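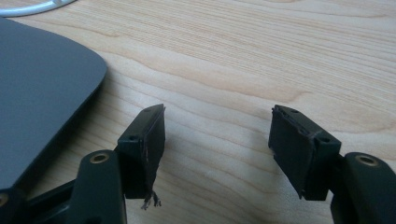

Fingertip checks: what changes in April

The Varkside handbook has a new page on gripper fingertips, and it applies to everyone who records with the hand-held units or runs the bench arms. The old wording said pads should be replaced "when worn," and each site read that its own way. Ciltero changed them on a schedule. Ragab waited until objects started to slip.

From April, both fingertips get looked at before every session. Check the inner faces first. If the covering is scuffed but still lies flat, you can keep working and note it in the log. If an edge is lifting, or there are shreds or threads hanging off the pad, stop and change the covering on both sides. Do not trim the loose bits and carry on. A trimmed pad looks fine from above and still grips unevenly, and loose material can end up in the view of the wrist camera.

Always change the pair. One fresh pad against one old pad shifts the point where the tips meet, and the opening then has to be measured again.

A covering may stay on for up to 1,000 grasps, even if it still looks good. Mendo asked for a higher limit and ran a trial set to 1,130 before the first edge came up. Another set in the same trial reached 1,350. That spread was too wide to build a rule on, so the lower number stands for now.

While you have the unit in your hands, check that the fingertip screws are snug and that both fingers open and close without rubbing. Wipe the table too - bits of old covering stick to light objects.

The log sheet has two new columns, one for the grasp count and one for pad condition. Please keep finished sheets for 30 days so the sites can compare them. Spare coverings are ordered through Ciltero, same form as before.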